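July, Lollden cell. The simulated arm was returned to service following revision of the gripper parameters. Siu-ming Pan authorised the new settings at 51 per cent closing force.
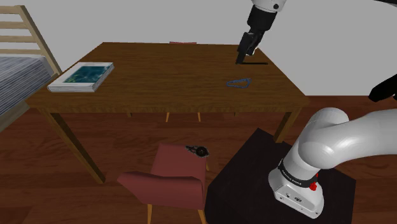

The tool offset was reviewed first, the Chiang file having carried an outdated value for the finger length. Two entries were corrected. The blue looped object on the table was retained as the test item, and the shadow under the gripper served as a check on lateral alignment. The Grandow log was updated to revision 6.

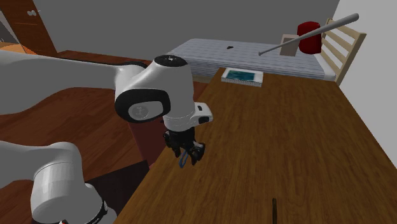 Gripper lowered at the table, blue object at the fingertips.

Joint limits remain to be reviewed with Selterau.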